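Storing small bathroom items in an open box: how to stop everything ending up in a heap

Bimcombe Household Help > Storage and tidying > Bathroom and toiletries

Posted by Purves

I am trying to get the small toiletries off the bathroom shelf and into one open box that can be carried to the table, sorted and put back. The box is rectangular, has no lid and no dividers, and measures 60 mm deep inside. The contents are the usual: floss picks, a few pen-shaped tubes, sachets, travel packets, cotton buds.

The first attempt lasted 4 days. The floss picks came out of their bag and hooked onto everything else, the tubes rolled to one end and the flat packets slid underneath. Every time I want one thing I have to lift out the rest.

What I would like to know:

– is it worth fitting dividers to a box this shallow, or do they just fall over?
– should the floss picks stay in the packaging they are sold in, or go loose in a section?
– does the order of packing matter, or only the layout?

I would prefer not to buy a complete drawer system. The box has to stay portable and I do not want to glue anything to it.

2 replies

Posted by Clullow

Just get a smaller box. If it's full there is no room for things to move. I put ours in an old ice cream tub and it has been fine. Don't bother with dividers, they collect dust and you'll be cleaning them every week.

Posted by Wulan Kusuma
Edited March 21, 2025 to add the part on holes in the box wall

A smaller box will reduce movement, but it will not help with the picks. They tangle by shape: a curved handle at one end and a fork at the other, so any two of them left loose will catch. They need a closed container of their own. The bag they are often sold in is a poor one, as it does not stand up and it splits along the seal after a few openings.

On dividers: at 60 mm they will stand, provided they are cut to the full internal width and fit tightly. Card of 3 mm thickness is adequate. Cut each strip slightly over length, try it, and trim until it holds by friction alone. No glue is needed. Two strips across the short dimension will give three sections. I would not go beyond that in a shallow box – the sections become too narrow to get fingers into.

Order of packing does matter. I would do it as follows.

Empty the box and wipe the inside. A white interior shows toothpaste and dust at once, so a damp cloth now saves doing it again with everything in place.

Spread all the items on a table, on a cloth if the surface is hard. Small tubes roll on a bare table and a cloth slows them down. Discard anything out of date or dried up.

Put rigid cases in first. A clear plastic case with a lid is the best thing for floss picks, as you can see when they are running low without opening it. Lay it flat against one of the long walls. Check that the lid is shut before you lift it. They can be a tangle inside the case and it makes no difference, as long as they stay in there.

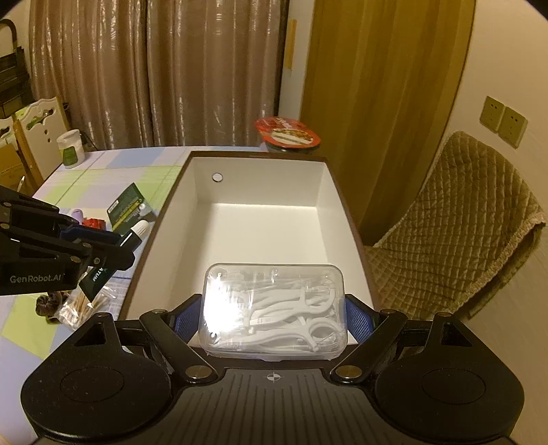

Tubes and pens next. Lay them parallel, caps all at the same end, in the section beside the case. If they vary in length, put the longest against the wall. Anything that leaks should go cap upwards in a small cup instead, if the height allows.

Flat packets and sachets last. Stand them on edge like index cards with the printed side facing you. Laid flat, they go under everything else, as you found. If the section is not full, a folded piece of card behind the last packet will keep the row upright.

Holes in the wall. Some open boxes have a small round hole near the top of one side. Leave it clear. Cotton buds can work their way out through it if the box is tipped, so keep them at the opposite end or in a closed pot.

Carry the box level, with a hand under each short side. I made mine up on this pattern using a Rullgate tray and have only had to re-cut one divider, where the card had softened from a wet toothbrush. Keep the brushes elsewhere.

Posted by Purves

Thank you, Wulan. I have cut two strips and they hold without glue. The picks are now in a case with a lid. I will leave the sachets on edge until April and report back if they have slumped.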